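2025-12-06, bench notes, sachet task

Target for the Duvdale set was 500 episodes. We have 43 I would defend. Rory Dalgleish has a higher number on the whiteboard and we should agree which one goes to Rilero before somebody quotes it at them.

My quarrel is with what gets called a good demonstration. The current rule passes anything where a sachet ends up out of the box. It says nothing about how. I went through 30 of Rory's passes this morning and in too many of them the operator pokes, backs off, pokes again and gets lucky. A policy trained on that will learn to poke. Jeanie Niven thinks more data washes it out. Maybe. I have heard that said of every set we have made and I'd like to see one plot.

Other things from today:

Wrist calibration redone before lunch. Old values kept in the Prornano folder in case I have made it worse.

Time stamps between the left and right tools still drift over a long session. Restarting the recorder cures it for a while. Cause unknown. Šimkus script flags it now but only after the fact, so the episodes are already spent.

Operators are resetting the pile by hand and I suspect they tidy it without meaning to. Want a tip-and-pour reset and no touching up. Jeanie disagrees, says it will slow everyone down. It will. 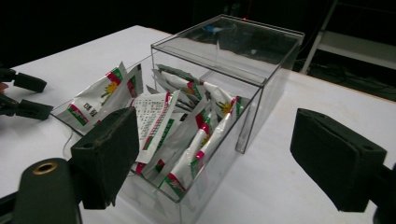 Labels for grasp difficulty are the part I trust least. We mark each episode easy, medium or hard, and 2 people marking the same one rarely agree. I would scrap the scale and write down facts anybody can check. Is the lid panel over the sachet being picked, yes or no? With only the near half of the box open, the one poking up under the lid is a different job from the ones standing against the walls, and at present both can come back as "medium". Is it upright or lying tilted? Front or printed back? Dull to fill in, but I could at least sort by it.

Rory to re-mark his 30 without looking at mine. Nothing goes to training until then.

Still need to ask who moved the spare finger screws.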